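So the flat in Bralline finally has its own weather, it seems! We've had fog every single morning since I moved in, and not the pretty drifting kind either - the thick, wet sort that sits on the windowsill like it pays rent. I set off for the bus at 7 and couldn't see the bus stop until I'd very nearly walked into it.
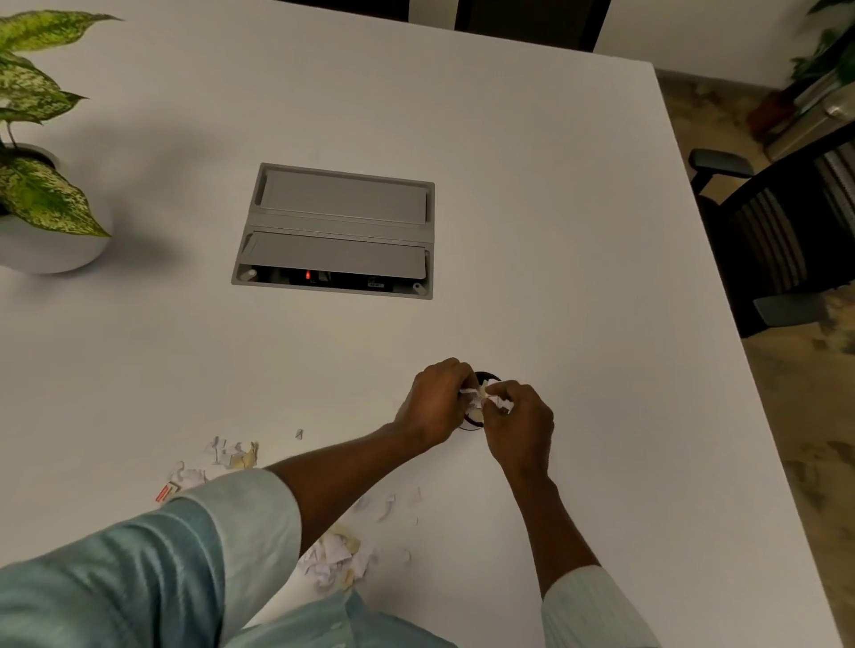 Then came the hail. I was halfway across the bridge at Laur with no hood (I know, I know) when it started, and I had to stand in the doorway of the Plunelar bakery for 20 minutes with a bag of buns going soft under my coat. The noise on the awning was incredible! The man behind the counter said they had it worse in June, with stones big enough to crack the skylight, and I'm choosing to believe him. 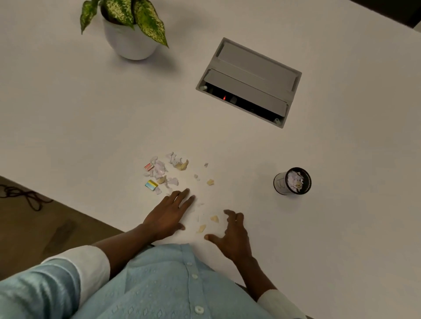

My sister rang from Iltance in the evening to say they'd had blazing sun all day and she'd got her washing dry by lunch. Iltance is more than 300 metres higher up than us, so I suppose they sit above the murk and look down on it. Very annoying. I've looked up the bus and it's the 381, right from the end of my road, so next time the fog comes down I'm packing a flask and going up there to sit in her garden.

Still got one damp shoe stuffed with newspaper by the radiator. The other one's fine, goodness knows how - I'm sure they both went in the same puddle.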